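勒索之后，把备份从地底下挖出来

一家中型物流公司怎样在遭到加密之后自己站起来，又为什么愿意把过程讲出来 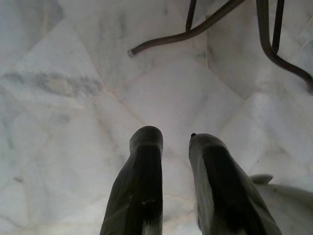
斯托扬诺维奇（Stojanović）的看法是，这类事情大多不值得写，因为攻击者用的手法太旧了：一个没人注销的外包账号，一台忘了打补丁的远程接入服务器，剩下的全靠耐心。他在电话里说完这番话，又补了一句，说正因为手法旧，才应该有人把它从头到尾讲一遍。

我完全同意后半句，所以去找了奥赞·希姆谢克奥卢（Ozan Şimşekoğlu）。他在仓储物流公司 Renska 管信息安全，去年八月那次勒索软件事件，从第一台机器报警到最后一个仓库恢复出货，他都在场。我们谈了将近一个下午，茶续了好几回，他画满了我半本笔记本。我很少碰到一个人能把日志保留策略讲得这样眉飞色舞，听得我也跟着坐不住。

事情从凌晨四点左右开始。值夜班的调度员发现打印标签的程序打不开，以为是打印机的老毛病，重启了两次。第三次的时候，桌面上多了一个文本文件。

“她做得特别好，”奥赞说，“她没有去点那个文件，也没有继续重启。她把网线拔了，然后给我打电话。我们的培训材料里有这一条，写在很靠后的一页，我一直以为没人翻到那里。”

他接到电话以后做的第一件事，是让值班的同事把各仓库之间的专线断开。这个决定没有请示任何人。Renska 的应急手册在前一年改过一次，加了一句话：值班安全人员可以自行切断站点之间的连接，事后补手续。为了这句话，他和运营部门吵了好几个月。

“运营的顾虑我很理解。断一个小时，货车就要在门口排队，司机要骂人，客户要打电话。可是你想，凌晨四点，你要找到一个有权签字的人，把他叫醒，给他解释什么叫横向移动，等他听明白，东西早就跑遍了。”

我问他断开的时候手抖不抖。他笑了：“抖。我敲错了一次命令，又重来。”

断得还算及时，但已经有不少机器中招。后来清点，公司一共有2269台终端和服务器，被加密的是632台，集中在总部和两个最老的仓库。新仓库因为网段划分得细，几乎没有受影响。奥赞说起这件事时带着一点惋惜，老仓库的改造方案当时已经写好了，排在下一年的预算里。

我最想听的是他们怎么找到入口，这一段他也讲得最起劲。

攻击者用的是一个叫 Feltar 的远程维护工具上的账号。三年前，一家承包商给输送线控制系统做调试，公司给他们开了这个账号。调试做完，合同结束，人走了，账号还在，密码也没变过，更没有第二重验证。登录记录显示，账号安静了很久，七月中旬忽然活了过来，每次登录都在深夜，每次只待几分钟。

“你看这个节奏，”他在纸上画了一排小竖线，间隔很宽，末尾才挤成一团，“前面这些都是在看。看你有几个域控制器，看你的备份放在哪里，看你什么时候没人。我第一次把时间线拼起来的时候，说实话，有点佩服。不是佩服技术，工具都是网上现成的。他们有耐心。”

那些登录为什么没有触发告警？他说，告警规则里有“非常用地区登录”这一条，可攻击者租的跳板和公司在同一个国家；也有“短时间多次失败”这一条，可人家拿着正确的密码，一次都没有失败过。密码从哪里来的，至今没有定论。最可能的情况是承包商那边的一台电脑早就被偷过浏览器里保存的口令，然后这批口令转了几手，卖到了愿意花时间的人那里。

“做安全的人很喜欢讨论零日漏洞，我也喜欢，谁不喜欢呢？可我这些年处理的事情，大部分都是有人拿着钥匙开门进来的。”

Renska 没有付赎金。我原以为这背后会有一场很激烈的争论，奥赞说其实没有，管理层开了一个不长的会，问了他一个问题：能不能自己恢复？他当时的回答是，给他到晚上，他才能说准。

那一整个白天，他都在确认一件事：备份还在不在。

在线备份已经没了，攻击者在动手前先把它删得干干净净，这也是如今的惯例。好在他们还有一套离线的，内部叫作 Statia，名字是一位早已离职的同事起的，没有人记得是什么意思。它说起来很朴素：每周写一次，写完断开，介质送到另一处库房锁起来，保留30天以上。Statia 在预算会上差点被砍掉过，理由是从来没有用过。

“保下来靠的是演练，”他说，声音一下子高了起来，“我们那时候每个季度挑一个系统，假装它没了，从 Statia 里恢复。第一次演练惨不忍睹，恢复到一半发现解密备份用的密钥存在那台‘假装没了’的服务器上。你能想象吗？要是真出事的那天才发现，我就只能去种地了。”

那次失败的演练以后，密钥被抄到了纸上，一式两份，分别装进信封。演练的记录也留着，每一步花了多少时间，卡在哪里，找谁解决，全写了。到了八月，他们翻出来的正是这份记录。奥赞说它写得很难看，错别字不少，有些地方还夹着抱怨，可它比那本排版漂亮的应急手册有用得多。

当天傍晚，第一个数据库恢复出来，校验通过。他给管理层发了一条消息，只有两个字：可以。

接下来的恢复顺序也很值得讲。很多公司会先救邮件，毕竟每个人都在喊邮件不通。Renska 先救的是身份系统，然后是仓库管理系统，再往后才是财务和邮件。身份系统没有直接用备份恢复，他们重新搭了一套干净的，把账号一批一批地迁进去，每个人都要到现场领新密码。队伍排得很长，有人从外地的站点开车过来。

“我们对谁进过那套旧的已经没有把握了，”他说，“你把它原样恢复出来，等于把人家配的钥匙也恢复出来。攻击者在里面待了好几个星期，最近一份备份里很可能就有他们留的东西。所以数据可以要，系统盘一律不要，全部重装。”

重装期间，仓库是靠纸和笔运转的。这部分他没有亲自参与，却讲得比别的都高兴。几位老员工记得没有扫码枪的年代怎么做事，拿着复写纸和彩色夹子，把出库单分成几摞，居然让最急的药品订单一件没有耽误。后来公司把这套办法整理成了一份正式的停机作业流程，和安全手册放在一起。

“以前我觉得业务连续性就是服务器的连续性，”他说，“那几天我在仓库里走了一圈，看他们怎么在白板上排车，我学到的东西够我用好多年。”

我问他，现在回头看，最想改的是哪一件。

他想了很久。账号清理当然要做，现在每个外部账号都有到期日，到了日子自动停用，想延期就得有内部员工签名担保。第二重验证也全面铺开了，连最不情愿的那几个部门都装上了。日志从原来的保留几周延长了不少，还单独存了一份，放在域管理员也删不掉的地方。

不过他最后说的是沟通。事发头两天，公司对客户只说“系统维护”，对员工也说得含糊。结果谣言比恶意软件传得快，有员工以为工资发不出来，有客户从别处听到消息，打电话来质问。第三天他们改了做法，每天上午和傍晚各发一份通报，知道什么写什么，不知道的也写明不知道。电话量当天就下来了。

“我写那些通报的时候很紧张，法务也紧张，每个词都要抠。可是有个客户的技术负责人看完给我回信，问的问题特别好，还把他们自己遇到过的同一批跳板地址发给了我。我们就是靠那几个地址，在防火墙日志里又找到了一个漏掉的后门。你不说，人家怎么帮你？”

这也是他愿意接受采访的原因。他现在和另外几家物流企业的同行有一个小圈子，隔一阵子碰一次头，交换各自看到的可疑登录和钓鱼邮件样本。规矩很简单，不录音，不谈供应商的价格，带来的东西必须是自己亲眼见过的。我问能不能旁听一次，他很客气地拒绝了，然后把上一次讨论的题目告诉了我：怎么给一个已经停产的工业控制器做网络隔离，又不让维护人员恨你。

答案据说讨论到很晚。他们试了几种做法，目前比较满意的是在控制器前面放一台小小的中转机，维护人员先登录中转机，申请一个只有几小时有效期的通道，用完自动关闭，全程留记录。代价是每次维护要多花几分钟。工人们起先怨声载道，后来发现有了记录，出了故障再也不会被人冤枉说是他们乱动参数，态度就变了。

“这个我特别得意，”奥赞说，又拿过笔记本，在最后一页空白处画那台中转机，“来，我给你画一下，真的很漂亮。”

他画了三遍才满意，第三遍还加上了网线的颜色。临走前他提起，秋天的演练已经定好了题目，这次要“假装没了”的正是 Statia 本身，参加的人还都不知道。我答应他，这篇稿子等演练做完再发。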